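Chores, again

6 Apr 2023

The dishwasher question is settled. Load it, press a button, and a sealed box with a pump does the job better than I do. The washing machine is settled too. What remains is everything between the machines, and that is where I've spent my evenings since September, reading spec sheets and watching demo reels at quarter speed.

Two vendors sent me material after my last post. Rurora quotes 3000 grasp attempts on household items and a success rate I won't repeat, as the item list wasn't included. Bech does include its list, and most of it is rigid: mugs, blocks, a stapler. Rigid things keep their shape when you touch them, so the pose you estimated is still the pose you're closing on.

Living rooms are stocked differently. A knotted plastic bag has no stable geometry. A wrapper is shiny, weighs nothing and slides when pushed. Glossy tabletops return a second copy of everything on them, and depth sensors handle that badly. A two-jaw gripper can pinch most of it, provided something tells it where. 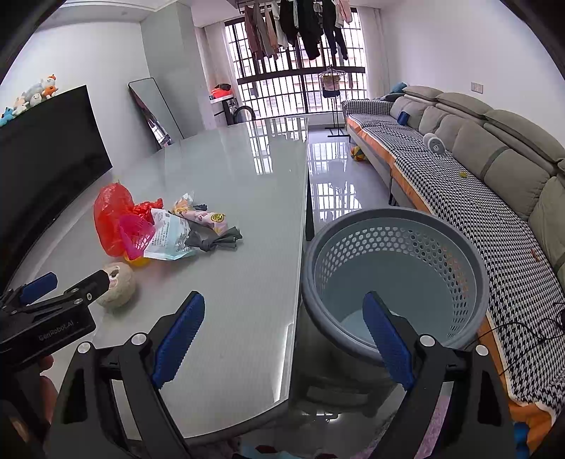 My brother-in-law disagrees that perception is the hard part — his view, after years on the packing line at Jedmont, is that any camera can find a bag and the trouble is deciding whether it's trash. On the line everything that arrives is product. At home a bag might have someone's lunch in it, and a machine that guesses wrong twice gets unplugged.

I think he's half right. Sorting policy can be configured, at least crudely: plush toys to one bin, packaging to another, anything unknown stays put. Bramden's documentation describes a scheme of this type. It doesn't help if the jaw closes on air.

Current estimate: tidying one table, supervised, slowly, yes. A whole room unattended, no. Hanging laundry I'd put further out still, and folding it I've stopped guessing at. Next post will cover pad materials.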